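듀얼암 셀 케이블 다시 잡은 날

요즘 퇴근하고 나면 어깨가 뻐근한데, 이유는 뻔합니다. 로봇 두 대 사이에 몸을 끼워 넣고 케이블 타이를 자르고 있었거든요.

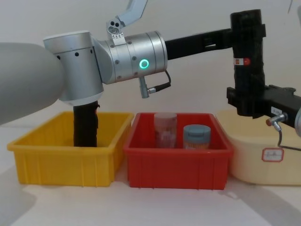
노란 통에 그리퍼를 내려놓은 왼팔, 그리고 문제의 오른팔 케이블

우리 셀은 사내에서 Gondance라고 부르는 분류 작업용 셀이에요. 팔 두 개가 작업대 하나를 같이 쓰고, 색깔별 통에서 용기를 꺼내 옮기는 게 일입니다. 처음 세팅은 Standum에서 해 줬고 그 뒤로는 제가 돌보고 있어요. 돌본다고 해 봐야 절반은 닦고 조이는 일이지만요 ㅎㅎ

이번에 말썽은 오른팔 그리퍼 통신이었습니다. 8월 들어서 작업 중에 그리퍼 응답이 뚝 끊겼다가, 팔을 다른 자세로 보내면 또 멀쩡해지는 거예요. 이런 게 제일 골치 아프죠. 아예 죽으면 교체하면 되는데 살았다 죽었다 하니까... 로그를 뒤져 보니 하루에 19번 끊긴 날도 있더라고요. 그것도 손목을 안쪽으로 많이 꺾는 자세에서만요.

그래서 전원 내리고 커넥터부터 풀었습니다. 핀은 깨끗했어요. 대신 커넥터 바로 뒤에서 케이블이 너무 급하게 꺾이고 있었는데, 지난번에 제가 깔끔해 보이라고 타이로 바짝 묶어 놓은 자리였습니다. 네, 범인은 저였어요 ㅠㅠ 보기에는 진짜 예뻤는데 말이죠.

타이를 다 잘라 내고 여유를 좀 주면서 다시 돌렸습니다. 그런데 여유를 많이 주면 이번엔 케이블이 늘어져서 통 테두리에 걸릴 수 있어요. 티치 펜던트로 저속 이동을 시키면서 손목을 양쪽 끝까지 돌려 보고, 당기면 조금 풀고, 처지면 조금 감고. 이걸 계속 반복했습니다. 위치가 마음에 들 때까지 두 시간 걸렸네요. 예비 케이블은 Cosis에 주문해 뒀어요. 한 번 심하게 꺾였던 선은 아무래도 찜찜해서요.

케이블 만진 김에 통 위치도 다시 티칭했습니다. 노란 통이랑 빨간 통을 거의 붙여 쓰다 보니 통이 조금만 밀려도 그리퍼가 벽을 긁을 수 있거든요. 접근 높이는 통 테두리에서 73mm 위로 올렸고, 내려가는 속도도 마지막 구간에서는 확 줄였어요. 사이클 타임은 손해지만 통 깨 먹는 것보다는 낫죠! 빨간 통에는 키가 다른 뚜껑 용기 두 개를 세워 놓고 테스트했습니다. 키 큰 쪽 기준으로만 높이를 잡으면 낮은 쪽에서 헛손질을 해서, 용기마다 집는 높이를 따로 저장했어요.

다음 점검 때 볼 것 (제가 까먹을까 봐 적어 둡니다)
- 오른팔 그리퍼 커넥터 풀림 여부
- 손목 끝까지 돌렸을 때 케이블 당김
- 관절 캡 볼트 토크, 마킹펜 선 어긋났는지
- 통 위치 표시 테이프 붙이기 (아직 못 함)

지금은 7시간 연속으로 돌려 보는 중이고 아직 에러는 안 떴어요. 내일 아침에 로그 확인해서 괜찮으면 옆 셀 Stubbs도 같은 방식으로 케이블을 다시 잡을 생각입니다. 거기도 제가 예쁘게 묶어 놨거든요...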